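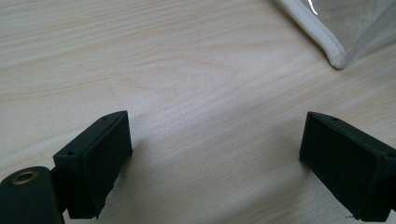
Most rules for hand-held gripper work get written after the work is done. Somebody finds a problem in the data, somebody writes a line in a doc, and the next batch starts with a new line nobody has read. I think that's backwards. Write the rules first, on one page, tape it up where people stand. And start with the dull stuff. Fingers open, bare wood between them, the item sitting off in the corner of the view. Most guides skip right past that. They start at the grasp. But the open position is where you find out if the tool is set up the way it was yesterday, and if you don't have a rule for it then every person makes up their own.

I've read a lot of these guides now. The Craddock one runs to 5 pages and spends most of them on file naming. The Nirkent one is better, shorter, but it says "start in a neutral pose" and leaves it there. Neutral to who? I asked two people on the same shift and got two answers, and both were sure.

So, my list. It's an opinion, argue with it.

1. Define open. Pick a gap, measure it with a ruler, write the number down. Not "wide." Wide is a feeling. When we did Flikell we had 400 clips in before anyone noticed that half the group opened all the way and half stopped where it felt comfortable. All usable, sort of. But the sorting took longer than the recording did.

2. Hold before you move. A slow count of two, tool still, then go. People hate this one. It feels like wasted time and on a long day it is boring, I get it. Still the cheapest rule on the page. A clip that opens mid-swing has no clean start point and somebody downstream has to guess at it. Guessing is where the arguments come from.

3. Look at the screws. Each finger has small holes along its top rim and you can check them from where you're holding the thing. Check before each batch, not each week. Same for the pad faces and the edges. A chipped edge isn't a reason to stop, but it needs a line in the log with the batch number. Otherwise you compare two batches later and can't tell what changed.

4. Be careful with see-through stuff. Bags, covers, anything sheer. Depth is harder, edges are harder, glare moves around when you move. My rule is that see-through items get their own batch and their own notes, and the note says where the bright spot was at the start. Flag it even when the clip looks fine to you, becuase the person looking at it later wasn't standing there.

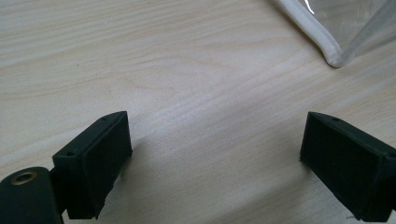

5. One surface per batch. Don't swap tables halfway. Grain, shine, how light falls on it, all of that ends up in the data wether you meant it or not. If you have to move, close the batch and open a new one. Takes a minute.

6. Keep the nothing clips. Open fingers, nothing held, no contact. The first thing a tired reviewer wants to do is throw those out. Zoltgate had 1,488 clips when I last looked and the review rule then was "delete if no grasp." Bad rule. A tool waiting is still a tool doing something, and if every clip you keep ends in a grasp you've told the model that waiting never happens.

Now the pushback. I hear the same one every time, that too many rules make people stiff and then the motion looks fake. Fair point, and it's true of rules about motion. I wouldn't tell anyone how fast to reach or what path to take. Leave that alone. My six are all about the tool, the table and the log. Let the hand do what it does.

The other complaint is that none of this should be a standard yet, the field moves too fast, wait a while. I dont buy it. Nobody's asking for a binder. A one page sheet can be changed on a slow afternoon, just put the version at the top and keep the old ones. What you can't do is go back and add a rule to clips you already recorded.

If you only take two, take 1 and 6. Then 3 when you have the time, which you do.

Posted 11/03/2024. Comments and corrections: use the contact form.

Contact | Copyright, all rights reserved | Back to top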